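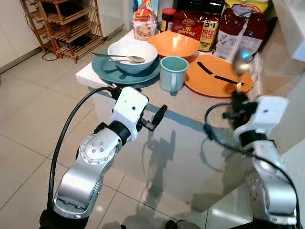
Krishnan écrit qu'un taux de réussite ne vaut rien sans le protocole, et qu'il attend toujours celui de Nosura.

Je suis d'accord avec lui sur ce point. J'ai relu le rapport deux fois ce week-end et je ne trouve nulle part la définition d'un essai réussi. Ils annoncent 73 % sur la tâche « dresser et débarrasser ». Très bien. Une assiette posée de travers, ça compte ? Une cuillère qui finit à côté du bol ?

zidach
Posté le 28 mars 2020
Annexe B, deuxième paragraphe. L'essai est validé si chaque objet se retrouve dans sa zone à la fin du temps imparti. Ce n'est pas caché.

mle_perrin
Merci, je l'avais ratée. Mais « dans sa zone », c'est large. Un bol retourné est dans sa zone aussi.

zidach
Mauvaise foi. Les bols retournés sont comptés comme échecs, c'est écrit juste en dessous.

Presulau
Moi ce qui me gêne, c'est l'apprentissage. 333 démonstrations téléopérées, toutes sur le même plan de travail si je lis bien, et ensuite on teste... sur le même plan de travail. Un comptoir blanc qui brille, avec les reflets des bras dedans, c'est peut-être un cas difficile pour la vision, je veux bien. Mais c'est UN cas. Changez le comptoir et on en reparle.

mle_perrin
+1. Et les paquets au fond ? Entre le rouge marqué « 5+1 » et le gros sachet blanc et rouge, ça fait du fouillis, c'est sympa à l'œil. Est-ce qu'ils les déplacent d'un essai à l'autre ? Si le décor est fixe, la politique a très bien pu s'en servir comme repère.

Sugeng Manurung
Ils disent que la disposition est tirée au sort pour la vaisselle. Pour les emballages, rien. J'ai écrit en février au contact indiqué, pas de réponse.

zidach
Vous demandez à une petite équipe ce que les gros labos ne font pas non plus. Ils ont fait 100 essais d'évaluation, la moitié des papiers du domaine en font moins que ça et personne ne râle.

Presulau
Ben si, je râle aussi pour les autres. 100 essais sans intervalle de confiance ni méthode de comparaison sérieuse, ça reste une démo. Leur référence, c'est la même architecture entraînée avec un seul bras, sur une tâche pensée pour deux. Forcément qu'elle perd.

zidach
Là je te l'accorde, la référence est faible.

Krishnan
Ce que je voudrais voir : les vidéos des 27 échecs. Pas un montage. Si c'est toujours la prise de l'anse ou toujours l'assiette, on apprend quelque chose sur la méthode. Le pourcentage tout seul ne m'apprend rien.

Sugeng Manurung
Je relance le contact et je poste ici si j'obtiens les vidéos. Pour l'instant je ne le cite pas dans ma biblio.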